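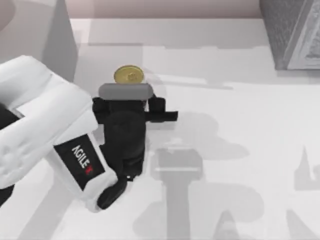 What is a consent calendar? It's the part of a town council meeting where a whole batch of routine items gets passed in a single vote, with no discussion unless somebody asks for it.

I've followed local government in Belmonte for years, and I still think this is the most overlooked piece of the agenda. Minutes, small contracts, permit renewals, street closures for the August fair (my favorite!) all go in there together. A council might clear 50 items before most people have found a seat.

## Pulling an item

Any council member can "pull" an item, and then it gets its own debate and its own vote. In Belmonte a resident can ask for that too, but you have to speak up before the vote. In Padow, next door, only members can do it, and I find that pretty stingy.
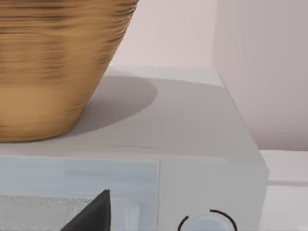
Padow also sets a dollar limit, so a contract over $900 can't ride along with the rest. Belmonte has no limit at all, and Alent dropped its limit when the council grew to six seats.

## Complaints

Critics say big decisions get tucked in with the boring ones, and I've seen it happen – Ikcombe once approved a parking fee increase that way, and the room was furious at the next meeting. Supporters say meetings would run past midnight without it (they have a point). Ikcombe now posts its list six days ahead, with a short note beside each item.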